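Comparing Two Sets of Fingers for a Hand-Held Gripper

Project report, Sensing and Manipulation Lab course
Group 6
3 October 2018

Why I picked this

I'll start with a confession: I signed up for the gripper project because the mobile robot one was full. By the second week I didn't want to swap anymore! There's something really fun about a robot hand you can hold yourself. You squeeze, the jaws close, and everything you feel in your palm tells you what a motor would have to deal with later.

The question my supervisor, Crescencio Galindo, gave me was short. We had two sets of fingers for the same hand-held grippers, and he wanted to know which one we should keep using for cloth. The first set is the Trirnach, a long finger with a flat inner face. The second is the Binero, a bit shorter and with a thin layer of rubber glued on (I did the gluing, so any crooked edges are my fault). Rostislav Jurčo shared the bench with me and did all the wiring, plus a good half of the swearing.

What we had to work with

Two hand-held grippers, one for each hand, both on cables back to the logging computer. Each one has a camera on it that looks down past the fingers, and there's another camera view from head height so we can see both hands together. The recording ran through Folholm, a little program an older student wrote, and it's great as long as you start it before you plug in the grippers. Start it after and it only finds the right one. I lost an entire afternoon to that in February, so please, whoever takes this over, write it on the wall.

For objects we stuck to clothes: socks, a dish towel, and a T-shirt that shall stay anonymous. We tried a hard plastic cup as well, but both sets of fingers held it so easily that I dropped it from the comparison.

How the tests went

Each try was the same. Put the item on the table, bring in both grippers, pinch, lift, fold once, put it down, let go. If the cloth slid out of either jaw it was a miss. If I had to pinch again it was also a miss, which felt harsh, but Rostislav insisted and I think he was right (don't tell him).

We did 565 tries in all, spread over 14 sessions. I wanted to do them all with my own hands so the style would stay the same, but my wrists gave up and Rostislav took over for 3 of the sessions. He pinches much harder than I do. You can see it in the logs straight away, so I kept his numbers in their own table in the appendix and didn't mix them in with mine.

What I found

On the dish towel the two sets were so close that I wouldn't bet lunch on either. The T-shirt went to the Binero, clearly. The rubber grabs the first layer and doesn't let it creep, and with the Trirnach I kept losing the hem just as I started the fold.

Socks were the surprise. I was sure rubber would win again, but the flat fingers did better, mostly because they let go cleanly. With the rubber on, the knit stuck to one jaw as I opened up and half the fold came undone. I checked those recordings twice because I didn't believe it.

The other thing that bugged me was the view from the gripper camera. Wide fingers hide a lot of the table, and once the jaws are nearly shut you're mostly looking at black plastic. A pale table helps, because at least the finger edges show up well against it. Bright patches on the tabletop are a pain, though. My first edge detection script (borrowed from the Lazarević exercise sheet and badly bent out of shape) also kept picking up the wood grain, and I ended up blurring everything before I ran it.

What I'd change

Next time I'd measure the squeeze force and stop guessing from how my hand felt. I'd also try rubber on just the tips, with the rest of the finger left bare, and see if that fixes the sock problem without giving up the T-shirt. Crescencio would like a narrower finger too, for the camera's sake, and there's a drawing of one in the shared folder if anybody has printer time. 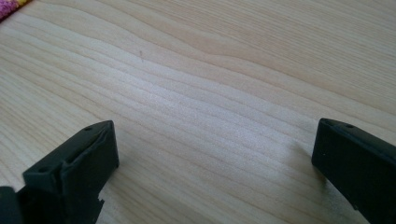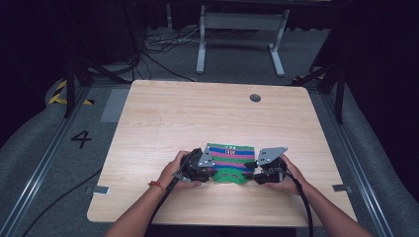 Figures 1 and 2. Fingers over the bare tabletop, from the gripper camera (1), and both grippers on the striped sock, from head height (2).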